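# Gatchalian 6 Industrial Network Monitor

The Gatchalian 6 is a passive monitoring appliance for control networks in water treatment plants, substations, pumping stations and similar sites. It listens to traffic between controllers, operator stations and remote units, builds a list of what is on the network, and raises an alert when something changes. It does not sit in line with the traffic, so a power loss at the appliance does not interrupt the plant.

Skumar has built network equipment for utilities since the first Rurnitis data diode. The Gatchalian 6 replaces the Gatchalian 4, which is still supported but no longer sold.

## What it does

The appliance connects to a mirror port or a network tap. During the learning period, 30 days by default, it records which devices talk to each other, which protocols they use and which commands are normal. After that it compares live traffic with the record.

Alerts are raised for:

- a device that was not present during the learning period
- a write command from a station that has only ever read values
- a firmware or logic download to a controller
- remote access sessions outside the hours you set
- loss of traffic from a device that normally reports

The learning period can be shortened, but sites with monthly maintenance routines should leave it at the default. Routine jobs that fall outside the period will show up as alerts the first time they run. An operator can mark them as expected from the alert screen.

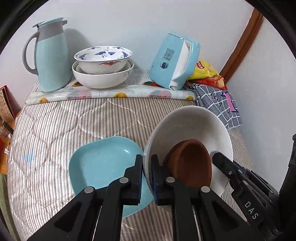 *Gripper, plate and terracotta dish.*

## Hardware

The unit is a fanless steel enclosure for DIN rail or wall mounting. A rack shelf is sold separately and holds two units side by side. There are 6 copper monitoring ports and one management port. The monitoring ports have no transmit path. Firmware cannot turn one on.

Power is dual input DC with screw terminals. The two inputs can be fed from separate supplies, and the unit logs an event if either one drops. A dry contact relay is provided for sites that want a fault signal in the existing alarm panel.

Memory is 32 GB. Traffic records are kept on an internal solid state drive, which can be replaced from the front without taking the unit off the rail. Drives are encrypted and will not open in another unit unless the recovery key is entered.

## Capacity

One appliance tracks up to 700 devices. Larger sites can run several units and collect their alerts on a Rurnitis console. The console is a software product and is licensed by site. It can be installed on your own server and does not need an internet connection.

If the device limit is reached, the appliance keeps monitoring the devices it knows and raises a capacity alert. New devices are listed by address only until space is freed.

## Reporting

Reports can be exported as PDF or CSV. The asset report lists each device with its address, vendor, firmware version where readable, and the date it was last heard from. The incident report includes the packets behind each alert and can be handed to an outside response team as is.

Clock time matters if you plan to use the reports as evidence. Set a time source before the learning period starts. Changing it later leaves a gap in the record.

## Updates and support

Detection updates are released monthly and can be loaded from a signed file on a USB drive. Sites with an outbound connection can fetch them through the management port instead. The August release each year also carries the main firmware update, so plan for a restart.

Hardware is repaired at our Fakville service center. Remove the drive before shipping a unit for repair. We do not need it, and most customers are not allowed to let it off site.

## In the box

- Gatchalian 6 appliance
- DIN rail clip and wall bracket
- two power terminal plugs
- relay plug
- printed quick start sheet and recovery key card

Power supplies, taps and the rack shelf are ordered separately. Gatchalian 4 brackets do not fit. The terminal plugs are the same on both models.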